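招人啦:来帮我们看看,机器到底会不会收拾桌子

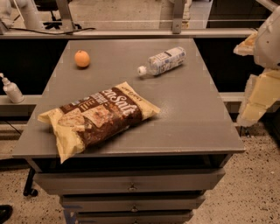 先说清楚,我不是什么专家,我就是Umach这边负责找人的那个。过去大半年我每天都在被亲戚朋友问同一个问题:机器人什么时候能来我家干活?我妈问得最勤,她想让它擦灶台。我每次都说快了快了,说完自己也心虚。

所以我们打算认认真真测一轮,项目叫Skoltside,七月开始,需要找一批普通人来参加。对,普通人!懂编程的当然也欢迎,不过真正想听的是天天做家务的人、在小超市理过货的人、带过娃的人怎么说。

要测的活儿都特别小。把橘子拿起来放进碗里,把躺倒的水瓶扶正,把一大袋薯片挪个地方还别捏碎。你可能觉得这也叫活儿?我一开始也这么想,后来看了几次就老实了。薯片袋子又软又鼓,抓轻了往下滑,抓重了里面咔嚓一声。橘子会滚。透明瓶子就更别提了,我自己找都费劲(可能也是我该配眼镜了)。目前清单上一共有452个这样的小任务,一半像家里的事,一半像店里理货的事。

你来了要做什么呢?主要是坐在旁边看,然后打分:这活儿干得你能不能接受?要是在你家,你愿不愿意让它接着干?有些任务你也要亲手做一遍,我们会记下时间和步骤,拿来跟机器对照。做得慢没关系,我叠衣服就慢得要命。每次两个半小时,中间有茶歇,点心是我挑的,品质有保证。

人选方面,年满18岁,能用中文把想法讲明白就行。左撇子请一定报名,我们手上的左撇子太少了。戴不戴眼镜都可以,请穿平底鞋,长头发扎一下。正在上夜班的朋友也别急着划走,我们有上午十点和晚上七点两场。

报酬是每人822元,来满四次结清,交通费另算,凭票报。地点在Jurbridge园区Sotomayor楼1804室,出电梯右转,门铃有点小毛病,多按两下。

这一批收20个人,先报先聊。发邮件或者在本页下面留言都可以,写三样:你平时最烦的一件家务、你能来的时段、怎么联系你。简历不用发,真的不用,上回有人给我发了六页……

如果你觉得机器根本干不了这些,那更要来,我们想听难听的话。我自己押的是橘子能行,薯片悬。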